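Chapter 5

Before You Buy a Gripper: Planning the Equipment Budget

The first equipment budget I ever wrote for a robotics project fit on the back of a parts catalog. It had one line for the robot, one line for the computer, and a line that said "misc." Kári Toft, who ran purchasing at Drullbridge back then, handed it back to me in January with a single question penciled in the margin: what is it going to pick up? I had no answer on paper. I had one in my head (clothes, mostly!), but I hadn't let it anywhere near the spending plan.

So that's where I'd like you to start. Before you open a catalog or call a sales rep, write down the job. I mean the real job, with the real object in it, on the kind of surface where you'll find it. "Household handling" is too big to buy for. "Take hold of a sweater by the hem while it's lying on a bed" is something you can price.

Soft things are a great place to learn this, and an expensive place to get it wrong. A cardboard box has edges, and it keeps them. A sweater folds over on itself, stretches at the ribbing, and sits on top of bedding that is made of cloth too, so your fingers have to pick one layer of fabric and leave the other alone. When you're planning for that kind of work, the fingertips deserve a line of their own in the budget. So does the second gripper, if your task calls for two. I've seen more than one plan that priced two arms and then listed one set of pads.

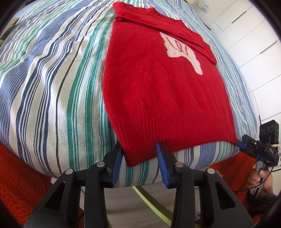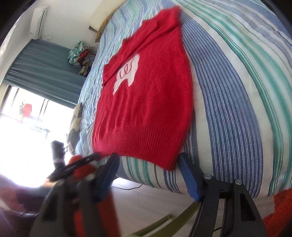

Figure 5.1. Hand-held grippers with blue finger pads at the ribbed hem of a red sweater on a striped bed.

Let's talk about hand-held grippers for a minute, because they change the order in which you spend your money. With a hand-held tool, a person does the moving, and you can find out a lot about a task before you own an arm at all. My own habit now is to put the hand tools in the first round of buying and hold the arms for the second. At Hjaltested we did it the other way around, and I spent 14 weeks looking at a very nice arm that had nothing suitable bolted to the end of it.

Now for the small stuff, which is where my "misc." line used to live. Cables. Mounts. Straps. Spare pads, and then more spare pads. Storage for whatever you record, plus the hours of the person who checks it. On the Wastier project our small items came to $2,000, spread over 13 separate orders, and every one of those orders needed a signature. If I had grouped them by supplier I could have done the whole thing in 5. Ask your purchasing office how it likes to see small orders before you place the first one (they will have opinions, believe me).

You'll also want to plan for the room. Working on a bed or a low table takes floor space for people to stand and reach, and somebody has to decide where the cables run. Standavitz Supply, the made-up vendor we'll be buying from in the exercises, charges extra for longer cable sets, so measure first.

In the rest of this chapter we'll build a full budget together, one line at a time. Section 5.1 covers writing the job statement. Section 5.2 takes up grippers and fingertips, including how to compare quotes that don't list the same parts. Section 5.3 deals with spares, repairs, and the awkward matter of what happens when a part you depend on goes out of production. Keep a pencil handy, and have one task of your own in mind before you turn the page.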